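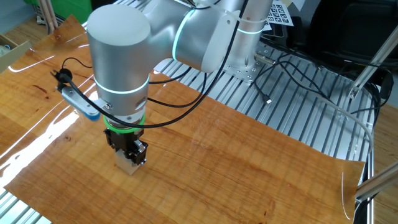

## Tema 4. Acabados brillantes sobre madera

Apuntes de la asignatura de Materiales de interior. Se completan con las fichas 15 y 16 del cuaderno de prácticas.

### 4.1 Brillo y reflexión

El brillo depende de cómo refleja la luz la capa exterior. Una película lisa devuelve el haz en una sola dirección; una película con microrrelieve lo dispersa y se percibe mate. El color de la veta cambia poco, pero el contraste aumenta con el brillo.

### 4.2 Preparación del soporte

1. Lijar siempre en el sentido de la veta.
2. Retirar el polvo con aspiración y paño.
3. Aplicar el tapaporos y respetar el secado de la ficha técnica.
4. Matizar con grano fino antes de la última mano.

### 4.3 Defectos frecuentes

- **Piel de naranja:** producto demasiado viscoso o pistola mal regulada.
- **Velado:** humedad atrapada durante el secado.
- **Cráteres:** restos de silicona o grasa en el soporte.

### 4.4 Caso práctico: mostradores de Plandura

El pedido consta de 116 tableros para la tienda de Zonlow. En la revisión se rechazan 15 por velado. Calculad el porcentaje de rechazo y proponed dos cambios en el proceso.

Entrega: 2026-07-10, una página como máximo. Lectura previa: páginas 89 a 94 del manual.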